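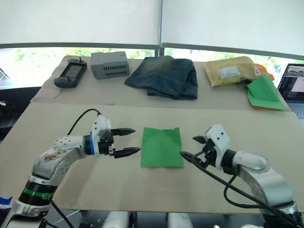 Ticket 151 – right gripper slow to report closed
Opened by: Khrystyna-Mariia Vakulenko
Rig: Umska, two arms, Sorura controller

Both grippers run the same settings. The left reports back in 14 ms, the right in 110 ms. I need them matched before we compare finger sets.

1. Swapped the controller ports. The delay stayed with the right arm.

2. Sent open to the left and close to the right, with the green piece lying between them. Logged both replies. 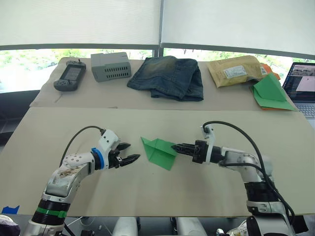

3. Updated the right gripper's firmware from Holovko. No change after a restart.

Status: open – spare cable requested from Nastach.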